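Kissen, Tisch, weißer Stoff

5. Oktober 2018

So, kurz zwischendurch. Eigentlich wollte ich über den Herbstmarkt schreiben, Entwurf liegt seit September rum, wird jetzt erstmal nix. Stattdessen: Kissen. Ja, schon wieder Kissen.

Vorgeschichte in schnell: Die alten Bezüge waren durch. Zwei Stück, beide an der Naht aufgegangen, einer hatte dazu noch diesen Teefleck, der nach jeder Wäsche ein bisschen anders aussieht, aber nie weg ist. Hab sie ewig einfach mit der schlechten Seite nach unten hingelegt. Geht auch. Bis Besuch kommt und sich eins in den Rücken stopft.

Also neuer Stoff. Bei Warnier bestellt, weißer Baumwollstoff, vorgewaschen, angeblich. Ich wasche trotzdem nochmal, bei 60 Grad, seit mir mal eine ganze Tischdecke um eine Handbreit kürzer aus der Maschine kam. Danach glattziehen, solange noch ein Rest Feuchtigkeit drin ist, und über Nacht auf den Ständer. Bügeln nur wo genäht wird. Bin da inzwischen faul geworden.

Zum Befühlen und Zurechtlegen nehm ich immer den großen Holztisch, da rutscht nix und man sieht sofort, wo der Faden schief läuft. 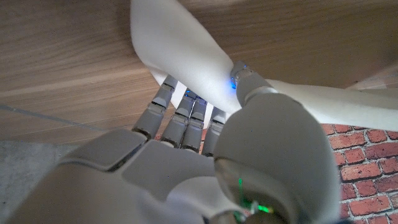 Der Stoff

Schön weich. Weicher als gedacht, was beim Zuschneiden leider nervt, weil er sich bei jedem Schnitt mitschiebt. Beim ersten Versuch prompt schief geschnitten. Reste gibts jetzt als Putzlappen, auch gut.

Was geholfen hat: doppelt legen, Bruchkante zu mir, und dann wirklich mit Gewichten beschweren statt mit Nadeln. Ich hab zwei Packungen Mehl genommen. Sieht doof aus, hält aber. Linie mit Kreide, blaue, die rote geht aus Weiß nie wieder raus (fragt nicht).

Nahtzugabe lieber großzügig. Im Heft steht ein Zentimeter, ich mach anderthalb und schneid hinterher zurück. Hotelverschluss, also kein Reißverschluss, keine Knöpfe, einfach überlappen lassen. Reißverschluss kann ich zwar, aber will ich nicht. Die Überlappung muss halt breit genug sein, sonst guckt das Inlett raus sobald man sich dagegen lehnt. Bei mir waren es beim letzten Mal

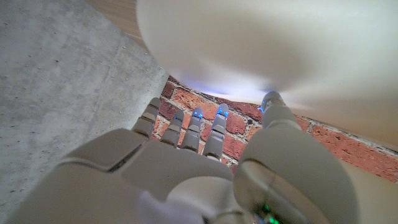

nur acht Zentimeter, viel zu knapp, hat ständig gegafft. Diesmal zwölf. Bisher bin ich zufrieden damit, mal sehen nach der nächsten Wäsche.

Garn war noch da, Nadel hab ich neu eingesetzt, war überfällig. Die alte hat schon Löcher gezogen und ich habs auf die Maschine geschoben, arme Maschine. Ecken nicht spitz nähen sondern ganz leicht abrunden, sonst stehen die später so ab wie Hasenohren. Steht in jedem Buch, vergess ich jedes Mal. Beim zweiten Bezug dann drangedacht.

Kosten: Stoff von Warnier 300 Kronen, dazu Versand nach Lallosholm, der sich wie immer unverschämt anfühlt. Für das Geld hätte ich zwei fertige Bezüge gekriegt, ich weiß. Aber nicht in der Größe. Meine Inletts sind so ein krummes Maß, 68 lang, das führt kein Laden.

Beim Beigen bin ich noch unentschlossen. Das ist weich, etwas knautschig, an den Ecken rund, und liegt seit Tagen da wo ich es hingelegt hab um drüber nachzudenken. Weißer Bezug drüber oder so lassen? Auf dem Holz gefällt mir das Beige nämlich richtig gut, so warm. In Weiß würde es zu den anderen passen. Und man sähe jeden Krümel, klar.

Außerdem hat es leichte Falten obendrauf. Hab irgendwo gelesen, man soll Kissen zum Auffrischen kurz kräftig an den Schmalseiten stauchen und dann flach liegen lassen, nicht auf die Kante stellen. Auf der Kante sackt die Füllung ab und dann hat man unten einen Klumpen und oben Luft. Bei mir standen sie jarelang auf der Kante. Erklärt einiges.

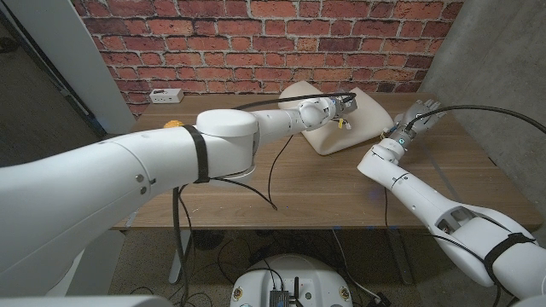

Was noch offen ist

- zweiten Bezug fertig säumen
- Inlett auslüften, aber nur wenns trocken bleibt draußen
- Kreidereste ausbürsten vor dem Bügeln, sonst brennt sich das ein
- entscheiden wegen Beige
- Mehl zurück in den Schrank

Muss los. Den Herbstmarkt schreib ich noch, wenn die Nähmaschine wieder weggeräumt ist. Wer einen Tipp gegen Teeflecken hat: gern in die Kommentare, Gallseife hab ich schon durch.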